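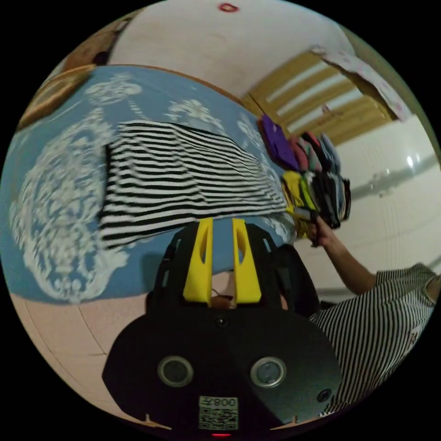
Something striped, laid flat on the bed beside a stack of clothes.

Kerubo Mugo on mending for a living
Interview by Nanami Wada

Kerubo Mugo has been repairing other people's clothes for 14 years. Her shop, Prondetti, is on the ground floor of an old bank building in Briltberg, and the vault door is still there behind the counter. She keeps buttons in the vault. The shop takes in 300 garments in a normal month, more when the weather turns and coats come out of closets with last year's broken zippers.

She did not plan on this work. She studied accounting, did two years in an office and hated it, and took a part-time job hemming pants for a dry cleaner while she looked for something else. "I was slow and not very good," she says. "The woman who trained me would take a pair of pants out of my hands, rip the whole hem and give it back. She did that every day through the first winter. I still hear her when I pin something crooked."

The dry cleaner closed and she bought two of the machines, including the Onishi straight stitch she uses today. It came with a cracked table and no manual. She has replaced the belt and the bobbin case and would not trade it for anything newer. "It does one stitch. I do want a better buttonholer, though. Mine is terrible and I do most of them by hand."

Asked what people bring in most, she answers before the question is finished. "Jeans, inner thigh. Men and women, all sizes, expensive and cheap. Then zippers. Then elbows on sweaters, and moth holes, which people are embarrassed about. I tell them everyone has moths."

The thigh repair is also the one she has changed her mind about. For years she put a patch behind the hole and zigzagged over it until it was stiff. Customers came back with a new tear right along the edge of the patch, where the strong cloth met the weak. Now she uses a lighter backing, cuts it much larger than the hole, and runs loose rows of stitching well out into the sound part of the fabric. "It looks like more work than it needs. But the old way I was making a hinge."

She would like people to come sooner. A seam that has opened an inch takes a few minutes to close. The same seam worn for another month has frayed back past the allowance, and then the fit changes when she sews it up. "Look at your clothes when they're clean," she says. "Put them down flat in good light, turn them inside out, run your hand along the seams. You'll feel a thin place before you see it. Do it when you're folding anyway."

Does she do that with her own? "Twice a year. In between, no. I have a coat at home with no lining in one sleeve. My arm goes in and gets lost every morning."

Prices are written on a board by the door. A plain hem is cheap, a coat lining is not, and she has stopped apologizing for that. A lining means taking the old one out, using it as a pattern, cutting, sewing, and setting it back in by hand at the neck and cuffs. Some customers hear the price and say they could buy a new coat for less. "They're right. They can. If you don't like the coat, go buy the other one. I've said that to people and some of them left and one of them came back the next day with the coat."

The shop has three people now. One does alterations, one splits her time between the counter and the hand sewing, and Mugo does knits and anything nobody else wants to touch. She learned knit repair late, from library books and from pulling apart thrift store sweaters. Matching yarn is the hard part. She keeps a drawer of odd lengths sorted by thickness, and when a customer's sweater has a deep enough seam she will take yarn from inside it.

I ask whether visible mending, the kind done in bright thread so that it shows, has changed the business. "Some. It brought in younger people, and they want to learn, which is good. But I'd say most of my customers still want it to disappear. A man brought me a gray suit and asked for it to be invisible, and I had to tell him invisible is a word. You will find it if you look. Your boss won't."

There are jobs she turns down. Leather goes to someone else. She won't work on anything that hasn't been washed, and there is a sign about it, and people bring in unwashed things anyway. She is wary of wedding dresses close to the date. Swimsuits she will do, but she warns people that once the elastic has gone in one place it is going everywhere.

She used to keep her tickets in a paper book with carbon copies. Last June she moved to Cludex, a booking program that a customer recommended, and she describes the change with no enthusiasm. It took three weeks to get the price list in. It does send people a message when their clothes are ready, and that has emptied the pickup rack, which at one point held a blazer that had been waiting so long its owner had moved out of state. She mailed it.

What about the clothes themselves - are they worse than they were when she started? She thinks about it. "Thinner. T-shirts especially. The seams on a lot of things are only serged, no second line of stitching, so when one thread goes it all opens. But I see good cheap clothes and bad expensive ones. I had a designer skirt in here with a glued hem. I sewed it. I didn't charge extra for being annoyed."

For people who want to start mending at home, her list of supplies is short. Sharp needles in a couple of sizes, thread in black, white, navy and gray, small scissors that are used for nothing else. She would skip the kits that come in a tin. "The thread in those breaks if you look at it. Buy one good spool." The first thing to learn is a backstitch, and the second is sewing on a button with a shank so that it sits up off the cloth and doesn't pull. After that, she suggests practicing on dish towels.

She teaches a beginner class in the evenings when there is enough interest, at the long table in back, starting at 6:30. Students bring their own repairs. Most arrive with something too difficult, and she sends them home to find a sock.

The next thing she wants to fix is the lighting. The bank left fluorescent tubes that make navy and black look the same, and she has twice this year finished a seam, carried it to the window, and carried it back to pick it out again. An electrician has been by to measure. She is waiting on his price.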